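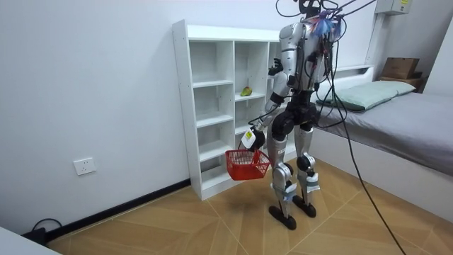

Shabani Rotich wrote to us that the baskets in her shelf never stay straight, that they catch on the side panel when they are pulled out, and asked whether the shelf must be taken apart again to correct it. In most cases it must not. Please read this section from the beginning, also if your shelf is already standing, and go directly to step 7 only when you have checked the level.

Section 9. Placing the shelf and using it with baskets

This section is for the Stesden open shelf with two columns, standing on the floor, used together with Jesteo handle baskets. The mounting of the panels was described in the section before. We suppose now that all the screws are in place but not yet fully tightened.

What you need

A spirit level, the longer the better
A pencil
A tape measure
The hex key from the shelf package
The Gadex wall strap set (supplied in its own bag, with screws)
The Pomare felt and shim set
A dry cloth

Plugs for the wall are not included, as they depend on the wall. Ask in a hardware store for plugs suitable for brick, concrete or plasterboard, and say that it is for a shelf strap.

9.1 Choosing the place

1. Choose a straight piece of wall. The shelf has no back panel, so everything behind it remains visible between the compartments: sockets, pipes, old nail holes. Look at the wall now, while it is still easy to paint.

2. Measure the free floor in front of the shelf. A person who takes a basket from the lower compartments must bend the knees and step back, and for this we recommend 90 cm. In a small room you can manage with less, but then keep the heavy baskets out of the bottom row.

3. Check the baseboard. If your room has one, the shelf will stand a little away from the wall at the top. This is normal, and the strap is long enough to cover the distance.

4. Wipe the floor where the shelf will stand.

Note: On tiled floors, also tiles with a wood pattern, the joints are often lower than the tile. Try to put the side panels so that their corners rest on the tile itself. Move the shelf a few centimeters to the left or right until this is the case.

Caution: Do not place the shelf in front of a radiator or across a doorway which is used as an exit.

9.2 Leveling

5. Press one felt from the Pomare set under each corner of the side panels. The felts go on before the shims, never after.

6. Lay the spirit level on the top panel, first from left to right and then from front to back. Where the shelf is low, push a shim under the felt. One shim raises the corner by 2 mm. If you need many shims at one corner, the place is not good and it is better to return to step 1.

7. Look at the compartments from the front. Each opening must have straight corners. If the openings look like they are leaning, the shelf is not square, and this is the usual reason that baskets catch. Loosen the screws of the side panels by a half turn, ask a second person to hold the shelf, and push at the top corner until the openings are straight. Check again with the level.

8. Tighten all screws with the hex key, beginning at the bottom and going up. Go left, right, left, right. Stop when the screw head is even with the panel. With more force the panel can crack on the inside, and you will not see this from outside.

Caution: Do not push the shelf across the floor after the shims are in place. Lift it with two persons, with the hands under the lowest shelf board. Lifting by the top panel can pull out the screws.

9.3 Fixing to the wall

The shelf must be fixed to the wall in every home and every room, also where no children live. A tall shelf without a back can tip when a full basket is pulled out quickly from a high compartment.

9. Screw the short end of the Gadex strap into the prepared holes under the top panel.

10. Hold the long end against the wall and mark the hole with the pencil. The mark must be a little lower than the top panel, so that it remains hidden from the room.

11. Move the shelf aside, drill, and insert the plug. Before you drill, make sure that no cable or water pipe runs there.

12. Put the shelf back, check the level again (the shims like to slip during this work), and fasten the strap. Pull it tight by hand. Between wall and shelf you should feel no movement when you pull softly at the upper edge.

Note: If the strap is torn or its buckle is missing, do not replace it with a string or a cable tie. Order part 525 from the spare parts page. It comes with new screws.

9.4 Putting the baskets in

The Jesteo baskets are rectangular, made of plastic mesh, with latticed sides and a handle. They are light and can be washed. Because the sides are open, you see from outside what is kept in them, and for this reason we do not sell labels for them, although some customers tie on a paper tag.

13. Put the empty baskets into the compartments first, before you fill anything. Choose the arrangement by use: what is taken every day goes between hip and shoulder, what is taken seldom goes to the top, and what is heavy goes below.

14. Fold the handle down, if your basket has the folding type. With the fixed handle, check that it passes under the board above without touching. When it touches, use this basket in a higher compartment or on the top panel.

15. Slide the basket in until its front edge is even with the edge of the board. As the shelf is open at the back, nothing stops the basket. It is possible to push it too far, until it meets the wall or falls behind. If this happens to you often, stick two of the remaining Pomare felts on the board, at the rear, as a stop.

16. Fill the basket on a table or on the floor, and then carry it to the shelf. Use the handle for carrying and put the other hand under the bottom when the contents are heavy, for example jars or books.

17. To take a basket out, pull it to the middle of its length, take the handle, then lift. Please do not pull by the mesh. The thin bars bend and after some time they break near the corner.

Caution: Small parts can fall through the mesh. Buttons, beads, screws and similar things should be kept in a closed box inside the basket. Keep such things away from children under three years.

Note: The colored plastic becomes pale in strong sun. In front of a south window you may notice the difference already in August, if the basket has stood there since spring. The strength is not affected by this, only the color.

9.5 When something is not right

The basket catches on one side.
The opening is not square. Repeat steps 7 and 8. It is not necessary to remove the strap, but loosen it a little.

The basket slides forward by itself.
The shelf is leaning to the front. Put a shim under both front corners and check the level from front to back.

The shelf makes a noise when a basket is put in.
A screw was not tightened, mostly one from the lowest board. If all are tight, look whether a felt has moved out from under its corner.

One column seems lower than the other.
Measure from the floor to the same board at both sides. If the measure is the same and your eyes still see a difference, it is the floor or the ceiling that is not straight – trust the level.

The handle jumps out of its holes.
Press the two ends together slightly, and let them snap in from the inside. A handle which jumps out a second time is worn and the basket should not be carried by it anymore.

9.6 Cleaning and yearly check

Wipe the white panels with a damp cloth and dry them directly after. Do not use powder cleaners or the rough side of a sponge. Pencil marks go away with a soft eraser.

Wash the baskets by hand in warm water with dish soap. Dust collects in the corners of the lattice, and an old toothbrush is good for this. Let the baskets dry standing on their side before they go back in the shelf, as water under a basket can swell the edge of the board.

Once a year, take all baskets out and check the strap, the screws and the felts. Felts that are pressed flat must be changed. If you move the shelf to another room, begin again with 9.1 and use new plugs.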